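Rirerico Publishes Good-Practice Guide for Two-Handed Robot Work Near People

3 April 2020

Rirerico today released a good-practice guide for teams that run two-armed robots at ordinary work tables with people close by. The guide is free to download and covers table setup, bottle handling, where people may sit or stand, and what has to be written down at the end of a session.

The guide has 57 numbered rules. It was drafted by Rirerico with Groro and Leitão, two companies that test robot hands on household goods. It applies to work with light objects such as bottles, boxes and small packages. It does not replace national safety standards or the risk assessment that every site has to carry out for itself.

"Most of the written rules we had were meant for a fenced cell," said Fabian Holzer, lead author of the guide. "Our teams work at tables. They needed to know who may have a hand on the table while the arms are powered, and who decides when to stop."

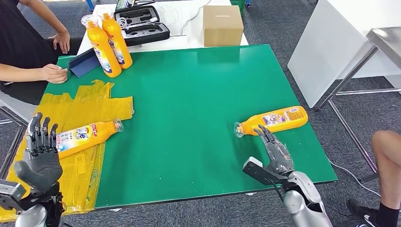 Under the guide, each session has one named operator. Anyone else within reach of the arms must be listed before power is turned on, and must be told which parts of the table the hands will use. Cables on the floor are to be checked at the start of the session and again after any break. Films and other table coverings must be fastened so that they cannot be pulled into a wrist or finger joint.

A separate section deals with grip. Plastic bottles are to be tried at the lowest force setting first. The setting may be raised in steps, and each step is recorded. Contact surfaces on fingers and fingertips must be inspected every 100 grasps and given a full check every 300. 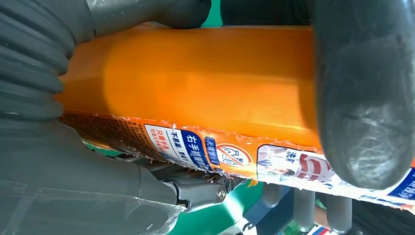
Labels also get a rule of their own. If a label is torn or lifting, the operator notes it in the log and decides whether the item stays in use. Results from damaged items are kept apart from the rest.

"People asked why labels were in there at all," said Hui-mei Yen, who edited the section on test objects. "A loose edge changes how the surface behaves under a fingertip, and we want that in the record."

Session logs are to be kept for 60 days. The guide includes a blank log sheet and a one-page start-up checklist.

Wiron will collect comments on the first edition through the end of April. Comments should give the rule number and a short description of the work being done.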